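Flolutby road work pushed back to March, and yes, the bakery stays open

I walked down to the Flolutby neighborhood meeting last night with a notebook and a cold cup of coffee, expecting the usual hour on parking permits. We got the parking permits (forty minutes of them!), but we also got some real news about the repaving, so let me pass it along.

The city had planned to start in January. It's now going to be March, once the ground has warmed up a bit, and the work will be split into 2 stages so that folks on the hill side can still get their cars out. Cular, the contractor that won the job, told the room each stage should take five weeks. A few people laughed at that. I was one of them, I'm sorry to say, but we all remember the water main.

The part I was most curious about is the surface itself. Some streets will be ground down and topped with new asphalt, while the concrete stretches only get their joints cleaned out and sealed again. If you drive around here you already know we have a bit of everything under our tires. 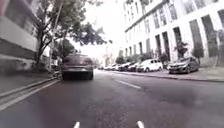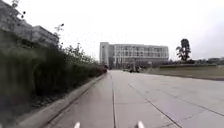 Asphalt in the first photo, concrete slabs in the second.

Now for parking, which is what most of you have been emailing me about. During each stage there will be no street parking between 7 a.m. and 4 p.m. on the blocks being worked on. The lot behind the Lakosley building will be opened up to residents for free, and anybody with a current permit can leave a car there overnight too. I asked if guests count. They don't, so tell your in-laws to take the bus.

Zoëga, the bakery on the corner, will be open the whole time, with a walkway kept clear to the front door. I stopped in this morning to double-check and came out with two cardamom buns, so consider that reporting expense declared. They're a little worried about deliveries, which come before sunrise, and they'd like the trucks to be able to use the side street. The city said it would look into it and get back to them before February.

There's also some money for planting. The neighborhood fund has put in $500 for young trees, and the city will dig the holes if we pick the spots. Suggestions can go in the box at the library until the end of the month. I've already put in mine, which is for something shady by the bus stop, please!

The next meeting is at 7 p.m. in the same room, first week of February. Bring a sweater, the heating is still out.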